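Home Rentals Rates FAQ Contact

Mustgate Table Linen Hire: Frequently Asked Questions

How far ahead should I book?
For most dates 3 weeks is enough. August fills early, and we suggest booking by the end of spring if your event falls then. We hold a quote for 13 days without a deposit.

What is the smallest order you accept?
The minimum is $186 before delivery. Orders below that can be picked up from our Bevness counter at the same item prices.

What size cloth do I need for an oval table?
Measure the length and the width at the widest points. Add twice the drop you want to each figure. A drop of ten inches is normal for a seated meal. If you send us the two measurements, Joar Wikström in the order room will match them to the nearest size we carry.

Can I rent placemats without tablecloths?
Placemats, runners and napkins can all be ordered on their own. Fan-shaped mats are meant for round and oval tables, where square ones tend to overlap at the corners.

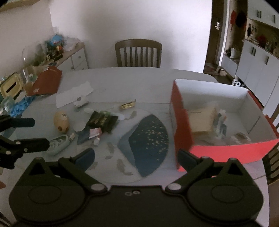 Do I have to wash the linen before I return it?
Shake out any crumbs and put the linen back in the bag it came in. Washing is included in the rental price, and home detergents can set a stain that we would otherwise get out.

What happens if something is damaged?
Ordinary food and wine stains are covered. Burns, candle wax, tears and mildew are charged at the replacement price printed on your order sheet. Please let damp napkins dry before bagging them.

Do you deliver?
We deliver within the Mustgate and Bevness areas. Outside them, orders go by carrier and the cost is shown before you pay.

Can I change my order after paying the deposit?
Changes are free up to a week before delivery. After that we can add items if they are in stock, but we can't refund items you remove. Write to Stellan Blomqvist at the Mustgate office and include your order number.

Prices on this page apply from January 2023.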